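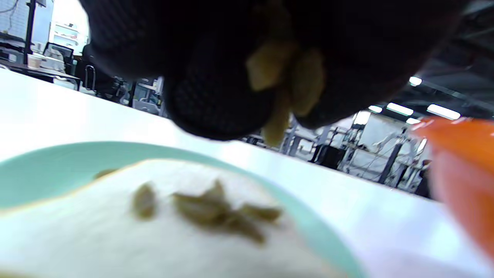
One respondent at the Skollcombe site objected that the filling should never be put down in a single heap, as the first bite is then all bread and the last is all filling. The remark was repeated in other words by several participants and led the authors to treat placement as a separate stage of assembly, between the laying of the flatbread and the fold.

3.2 Placement of the filling

Fig. 4. Filling placed by gloved hand near the center of a round flatbread on a plate.

Placement by hand was the usual method at both sites, Skollcombe and Jacquet. Participants were given tongs and a spoon and were free to use either. Most set them aside once the softer vegetables were reached. Strips of cooked vegetable cling to one another and leave a spoon in clumps, whereas the fingers can let go of a few pieces at a time (Fig. 4). Gloves were worn throughout, in line with the kitchen rules at each site.

The record covers 959 assemblies. In 300 of these the first portion was moved after it had been set down, most often to bring it back toward the center. Participants who moved the filling tended to do so before adding the next ingredient. Later corrections were avoided, and several participants said that thin flatbreads tear when wet filling is dragged across them.

Two patterns were set apart in coding. In the first, the filling is built up as a mound and pressed flat during folding. In the second, it is laid as a band across the bread, with a margin left clear at both ends. The Istar scale, which runs from 1 to 5, was used to rate evenness after cutting. Bands scored higher than mounds at Jacquet; at Skollcombe the difference was small, and the choice of fold appeared to matter more. Folding is taken up in Section 3.3.

Print this article | E-mail this article
Shares: 2
Contact the Fivulau editorial office | Copyright Fivulau. All rights reserved. | Back to top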